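The Fourth Floor at Staltgate

Dilek Bozkurt had shown the fourth floor of the Staltgate Building 29 times, and she had run out of things to say about the columns.

"Great columns," said the man from Parka, getting there first.

Parka sold raincoats, or had, until somebody bought the name and started putting it on candles. The company wanted a showroom with character, no steps, a lot of daylight and a rent last seen during a recession. Dilek had written all this down in the elevator with a straight face. She considered the face the main thing she brought to a deal.

"And the landlord?" he asked.

"Very hands-on," said Dilek. The landlord, old Mr. Dollton, was at that moment on his knees in the lobby, arguing with a radiator.

"We'd need a ten-year lease."

"He'd love ten."

"With an out after two."

"He'd love that less."

They walked to the windows. Across the street the Morin Building had hung a banner the height of three floors that said SPACE AVAILABLE, and had hung it, as far as she could tell, over the only windows anyone would have wanted. She had leased half of Morin herself, in better years, to a button importer who paid on the first of every month and sent her a fruit basket each September. He had gone to Florida. The fruit had stopped.

"What's the floor rated for?" the man asked.

"For what?"

"Weight."

"How heavy are the candles?"

He laughed, and she saw that he was going to make an offer. They always laughed first. Then they called from the cab and took 4 dollars off the asking rent, and Mr. Dollton shouted, and put 4 dollars back on, and everyone went to lunch believing they had been firm.

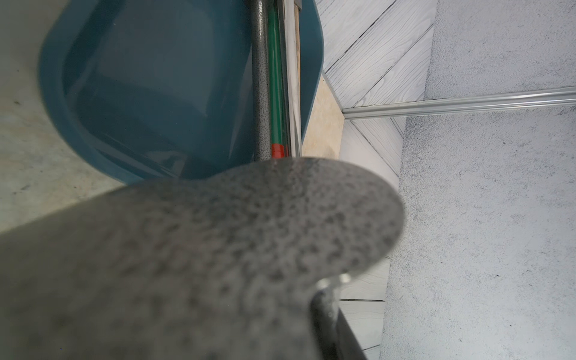
The call came before she reached the corner. Parka would take the floor, at the asking rent, for ten years, with no out at all. They wanted only one thing.

"Name it," said Dilek.

"The name on the building. Sixty days, and it's the Parka Building."

She went back to the lobby. Mr. Dollton had beaten the radiator, or it had let him think so, and he was wiping his hands on his good trousers.

"They want to change the name," she told him.

"Of what?"

"Of this. Staltgate."

He looked up at the brass letters over the door for a long time. "I never liked it," he said. "Who pays for the letters?"

Dilek took out her phone and called the cab.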